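Tadlow Pantry Labels: dataset card

Summary

Tadlow is a text dataset of product names, ingredient lines and storage instructions copied from food and drink packaging. It was built to test spelling normalization and language identification on short, messy strings. Each record is one printed field from one package. The current release is version 3.

Languages

Most records are in English or French. A smaller part is in Vietnamese, transcribed by the Khúc group, and keeps all tone marks in composed Unicode form. Packages that print the same field in more than one language produce one record per language, linked by the package_id column.

Files

records.tsv holds the transcribed strings.
packages.tsv holds one row per package, with category and container type.
splits.tsv assigns each package to train, dev or test.
CHANGES.txt lists corrections by version.

All files are UTF-8 with Unix line endings. Fields are separated by tabs. Quotation marks inside a string are kept as printed and are not escaped, so turn quote handling off in your reader.

Columns in records.tsv

record_id: integer, stable across versions.
package_id: integer, joins to packages.tsv.
field: name, ingredients, storage or other.
lang: two-letter code, or und when the annotators could not agree.
text_raw: the string as printed, with line breaks replaced by a single space.
text_norm: the normalized string.
partial: 1 if part of the string could not be read, otherwise 0.

Transcription rules

Transcribers typed what was printed, including misspellings. Capital letters were kept in text_raw and lowered in text_norm. Hyphens at a line end were removed in text_norm only when the joined word appears in the Firnstead word list.

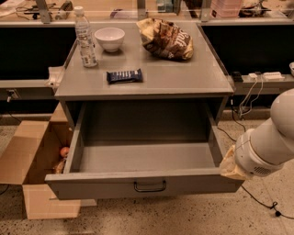 Partial strings are kept if at least 4 characters in a row can be read. The missing part is marked with a single underscore, whatever its length. Do not treat the underscore as a word boundary. Transcribers were told not to complete a brand or product name from memory, even when the rest seemed obvious.

Each string was typed by 2 people working separately. Where they differed, a third person chose one reading or marked the record partial. Agreement was lowest on ingredient lines set in condensed type.

Splits

The split is made by package, so no package contributes to both train and test. The test split has 179 packages. Different sizes of the same product count as separate packages, which means that near-duplicate strings can cross the split. Use the product_group column in packages.tsv if you need a stricter division.

Known problems

Storage instructions are short and repetitive. A model can score well on that field by memorizing a few common phrases, and results should be reported per field.

Accents on French capitals are often missing in print. They are missing in text_raw too, but text_norm restores them. Versions before 3 did this inconsistently.

The container type "pouch" overlaps with "bag" in older rows. The two have not been merged.

Scoring

The Gevmont script compares text_norm against system output and prints character error rate by field and language. Records with partial set to 1 are skipped unless you pass --keep-partial. Records with lang set to und are scored but left out of the per-language table.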